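Minutes of the Workshop Meeting, Sommont Building

Wednesday, October 1, 2025, small meeting room, ground floor

Present: Geetha Kamath (chair), Jirayu Yensuk, Elin Lougher, Žofie Kadlec (minutes)
Excused: Gilang Saragih (sent his remarks by email)

1. Minutes of the last meeting

The minutes were accepted with one correction. Under item 3 it was written that the drill bits were ordered from Petchrat. They were ordered from Natier, and the invoice of 81 dollars is already paid.

2. Order on the worktable

Geetha opened the discussion. In May we agreed that tools stay at the back of the table and the front stays free for the work. She asked if this rule is still good or if we should return the tools to the wall cabinet every evening, as Gilang proposes in his email.

Elin is against the cabinet. She uses the drill and the screwdriver many times in one day and the walk to the cabinet is long. Jirayu can live with both solutions, but he wants one fixed place for each thing.

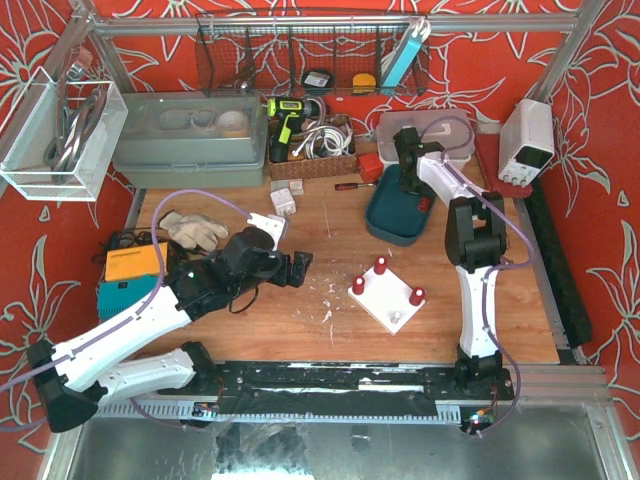
Reading time: 4 minutes

Žofie asked what should be the fixed place for the screwdriver. At present the drill has the basket and the small parts have the tray, but the screwdriver with the red and black handle is lying on the wood behind the work area. Elin would like to put it in the basket beside the drill. Jirayu is afraid that the tip will damage the weave, and he prefers a simple holder. It was agreed to try the basket for one month.

The small red box can stay between the tray and the basket. Geetha asked that it gets a label on the lid, so that new colleagues do not have to open it.

Decided: tools stay at the back of the table. The cabinet is only for things which are not used in the same week.
Action: Elin, labels for the box and the tray.

3. The teal tray

Jirayu reported that single small pieces are left in the tray after work, for example the red one near the right side. The next person does not know if the piece is needed or if it is forgotten. He proposed that the tray is emptied on Friday in any case. Geetha found Friday too late for people who share the table on the same day. After some discussion we agreed on the following: who finishes the work empties the tray, and if a piece must stay there, a note with the name goes in the tray too.

Gilang asked in his email for a second tray in the same color. The others do not see the need at this moment. The question will be taken again when the new shelf is here.

4. The white board with the cylinders

Elin asked to keep the board in the diamond position, with one corner to the front. It is easier for her to reach the near peg in this way. Jirayu had always turned it straight because he believed that somebody had pushed it by mistake. He will leave it as it is.

The dark red cylinders belong to set 219 on the inventory list. The list says only "cylinders, red" and does not mention the pale tops. Žofie will correct the text. A spare cylinder should be kept with the set, but Jirayu did not find it in drawer 943, where the list says it is. He will look also in the lower drawers.

Action: Žofie, inventory list. Jirayu, the spare cylinder.

5. Condition of the tabletop

There are white scuffs and scratches in the wood to the left of the board. Geetha asked if the top must be sanded. Jirayu touched them and says that most are only on the surface. The thin scratch farther back is faint and does not disturb the work. Elin would like to have a mat on the left side, but a mat makes an edge and small things stop at it.

Silville has made an offer of 930 dollars for sanding and oiling, with two days when the table cannot be used. Everybody found this too much for the present damage. Jirayu will first try a little oil on a small place.

Decided: the offer from Silville is not accepted this year.

6. The walls

Gilang wrote that the red walls with the big flowers are too restless for him and he would like plain gray. Elin likes the flowers very much and said so two times. Geetha has no opinion but she does not want to pay for new panels while the old ones are in order. The walls remain.

7. Other matters

Charging of the drill: who takes the battery to the charger in the evening brings it back in the morning. The charger stays in the corridor cupboard.

The window handle is still broken. Geetha will call the building office again.

The next meeting will be announced by email. Geetha asks for topics at least two days before.

Minutes written by Žofie Kadlec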